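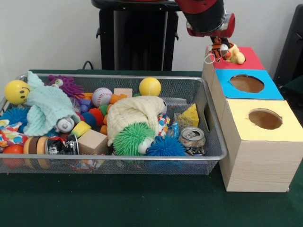
What happened to the families who left Emgate after the clearances? Most of them settled within a day's walk, in the dock streets of Golport, and took whatever work they could get at the harbour.

4.2 Dispersal and return

The parish rate books list 173 households in Emgate in the January before the clearances began. By the time the collector made his next round, 148 of these had gone. Earlier writers took the gap as proof that the community had broken up, and the town history repeats this without giving a source. We think the rate books have been asked to show more than they can. They record who paid, and many families who lodged with relatives paid nothing in their own name.

To trace these people we used burial registers, chapel subscription lists and the wage ledgers of the Peltonen ropeworks. Names were matched by hand. Where two spellings could belong to one person, both were kept and the entry was marked as doubtful. Yuen read the ledgers first and Sperling checked them against the registers.

The ledgers hold some 600 names in all. Many appear for a single season. Others run on for decades, often with a son or daughter entered on the line below. The chapel lists are thinner, but they show that former Emgate families went on paying for the upkeep of their old burial ground long after they had lost the right to live beside it.

Memory of the clearances was kept up mainly at the graveside. Oyewole's interviews with descendants describe a yearly walk back to the burial ground, with the names of the dead read aloud at the gate. Three of the people he spoke to had lists copied out by a grandparent. The lists differ in order and spelling - one leaves out a whole street - but all of them begin with the same family.

Fig. 4. Households named in the rate books, by street, before and after the clearances. Streets with no surviving entry are left blank.

The council's own papers on the clearances are dealt with in the next section.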